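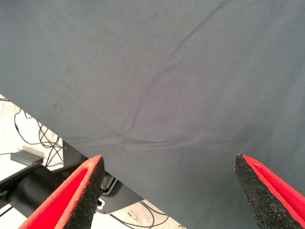 Flerklow Gear Set: Frequently Asked Questions

Last changed: 12/23/22

We collected on this page the questions that customers send us most often before they order the Flerklow gear set, and also some that come after. If your question is missing, please write to the support address on your order form. Abrehet Belay reads this mailbox and answers in English or German.

General

What is Flerklow?

Flerklow is a gear assembly task for two robot arms. You receive the metal parts, the gripper fingers, the brackets for the wrist cameras and the mat, and you put them together with arms that you already have. The task is to place small spur gears on the pins of a round plate. It sounds easy and with human hands it is easy. For two grippers it takes more work than most of our customers expect in the first week.

Who makes it?

The set is designed and packed by Tenari in Ullau. The metal parts are turned and cut by our partner workshop Thorlacius, which is in the same street. We print the brackets and the fingers ourselves.

Are the robot arms included?

No. We sell the task and the parts that go on the arm. Please check the mounting list before you order. If your arm is not on the list, send us a drawing of the flange with all hole distances. In many cases we can make an adapter, and the price of the adapter is told to you before we start.

Is it one arm or two?

It was made for two arms that stand opposite each other, with the plate between them. You can also do the single arm version, where one arm does everything and the plate is fixed with the tape from the box. Several customers begin like this and buy the second pair of fingers later. For this reason the second pair can be ordered alone.

What does it cost?

The full set costs 311 euros without tax and shipping. The single arm set and the spare parts are in the price list, which we send by e-mail. Schools and universities pay the same price as companies, but they can pay by invoice after delivery.

What is in the box

What do I find in the box?

The round plate with the large hole in the middle, the pins, three spur gears, two pairs of red fingers with black pads, two green brackets, the dark gray mat, screws for everything, one small hex key and the printed instruction. The box weighs more than it looks. Please do not let the courier leave it on top of a mailbox, this happened in May and the plate arrived on the street.

Why is the plate not fixed to a base?

We tried a heavy base in the first version. With a base the task was too stable, and the programs which were trained on it failed when somebody moved the base by the width of a finger. Now the plate lies free on the mat. It can slide a little when a gear is pushed against a pin from the side, and your program has to live with that. If you do not want this, there is double-sided tape in the box.

Can I put my own gears on the pins?

If the bore has the right size, yes. The drawing of the pin is on the last page of the instruction. Please leave some play. A gear that must be pressed on with force is not good for the fingers and also not for the wrist joint of the arm.

Setup

How do I arrange the arms?

Put the mat on a flat floor or a large table. Place the arms at the left and right side, so that both grippers can reach the middle of the mat without the elbows being fully stretched. Then put down the plate. We recommend that it is a little closer to one arm than to the other. This way you see early whether your program really looks for the plate or only drives to a remembered place.

The overhead camera should see the complete plate and both grippers in the working position. It does not need to see the bases of the arms. 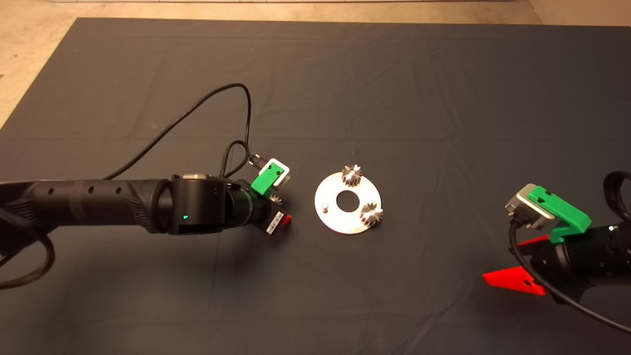 When the arms are in place, move each one slowly by hand through the full working area and watch the cables. A cable which is too short will pull the bracket to the side, and you will look for the mistake in the calibration for a long time. Leave a wide loop over the wrist. A cable which is too long will lie down on the plate and carry the gears away, so test this also.

Does the mat have to be completely smooth?

No. Small folds are no problem, and we think it is useful to have them in the training data. Only under the plate it should be flat, otherwise the plate stands crooked and the pins are not vertical. If the mat was folded in the package for long, you can iron it on low heat from the back side.

The mat collects lint. Is this a defect?

It is fabric, so it will do that. Use a lint roller from time to time. You do not have to clean it before each recording.

Which light do you recommend?

Soft light from more than one direction. The plate and the gears are metal and they reflect strongly. With one single lamp above the plate you get a white area in the wrist camera picture, and the edge of the plate can disappear in it. Turn the lamp to the wall or the ceiling if you can. Switch off automatic exposure only when the light in your room stays the same all day.

Can I use other wrist cameras?

The green bracket fits the camera modules in the mounting list. The print files are sent with each order and you may change them for your own use. Please keep the distance between lens and fingertips, or at least write it down, so that your recordings can be compared with those of other people.

Working with the set

Which steps does the task have?

In the standard version the gears begin on the mat, and the arm which is closer picks up the first one. It lifts the gear, brings it over a free pin, lowers it and opens the fingers. Then the next gear, until all pins are used. The instruction describes two harder versions: in one, the gear is given from the left gripper to the right gripper before it is placed, and in the other the finished plate must be emptied again.

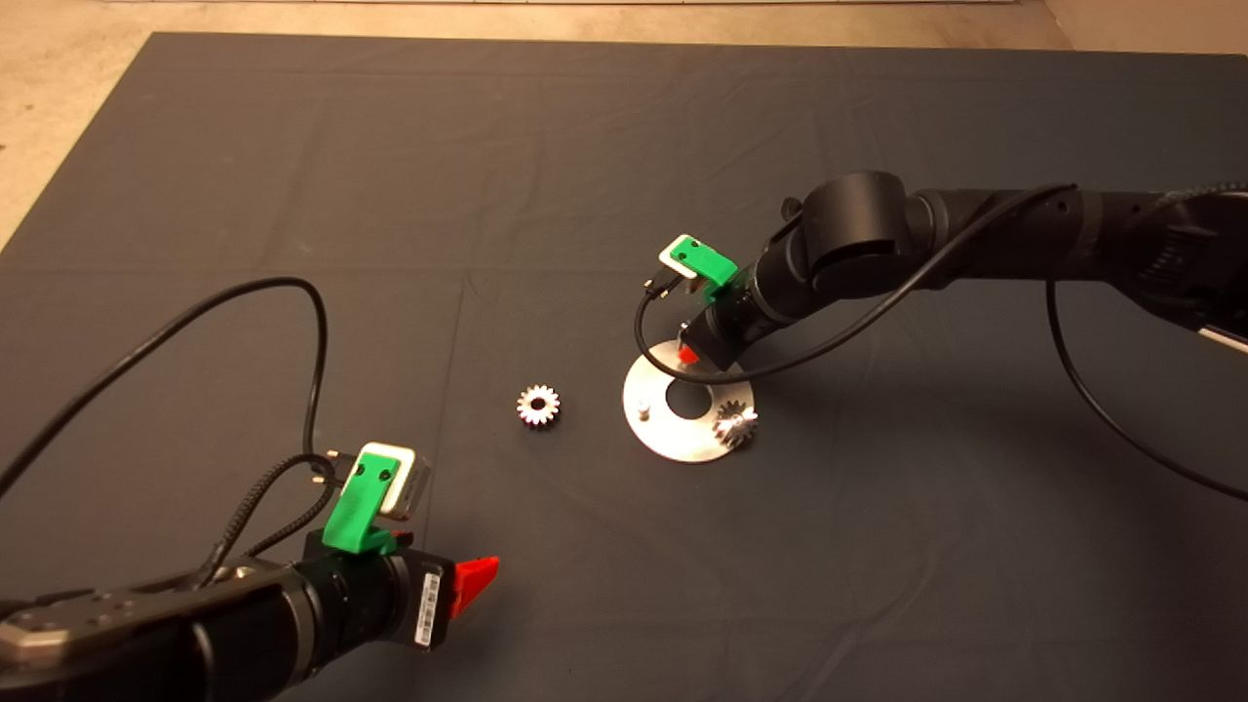

One gear on the mat and one on the plate.

How should the gear be gripped?

By the teeth, from both sides, with the bore free. The black pads give way a little and the teeth sink in, so the gear does not turn. Do not grip at the very end of the fingers. When the gear sits too far forward it tilts as soon as it touches the pin, and then the bore is no longer in line.

My gear tilts anyway. What can I do?

First look at the pads. If one is worn more than the other, the gear will always lean to the same side. Second, reduce the closing force. Many people close the gripper too hard because they fear to lose the gear. Third, let the arm go down more slowly in the last part of the way and permit a small circular movement until the bore finds the pin.
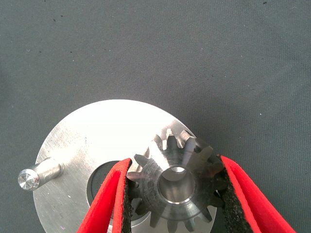 Gear held by the teeth, bore free, over the plate.

How many demonstrations do I need?

This depends on your method, so we can only tell from our own room. With the plate always in the same place, we had useful behavior after 200 demonstrations. With the plate in free position we recorded 800 and would record more if we had to do it again. The version with giving over from hand to hand needs its own recordings, it does not come for free from the others.

Please also record attempts where the gear was missed and picked up again. We threw these away in the beginning and regretted it.

Do you sell the recordings?

A package with 400 recordings can be licensed together with the set. It contains the overhead camera, both wrist cameras and the joint positions. You are allowed to train with it and to publish results. You are not allowed to resell it. Ask for the license text before you order, it has two pages and can be read without a lawyer.

Can you come and install it?

Yes, as a service. One person from Tenari comes for one working day, sets up both arms with you, checks the cameras and stays until the first gears are placed by remote control. Training of a program is not part of this day. The travel costs are calculated from Ullau.

Care and spare parts

How long do the finger pads last?

With daily use you should look at them every month. Pads are glued, and you can change them yourself: pull off the old pad, clean the surface with alcohol, let it dry, press the new one on and wait overnight. Two spare pairs are in the box.

A finger is broken. Is this covered?

If it breaks in the first year while you do the task as described, we send a new one without cost. If the arm was driven into the floor, we ask you to pay for it. We believe what you write to us.

The plate has scratches. Is it still usable?

Yes. Fine lines and small spots come from the production at Thorlacius and also from use. They have no influence on the task. Only if a pin is loose or bent, please stop and send the plate back to us. Do not try to hammer the pin straight.

May the parts be oiled?

Please do not. Oil goes from the gear to the pads and after this the grip is gone. Wipe the metal with a dry cloth.

Ordering

How long is the delivery time?

Sets in stock leave our house within three working days. Sets with an adapter need longer, and we give you the date with the offer.

Can I return it?

You have 30 days after delivery. The set must be complete, with all gears. Please look under the mat and between the cables before you tell us that one is missing.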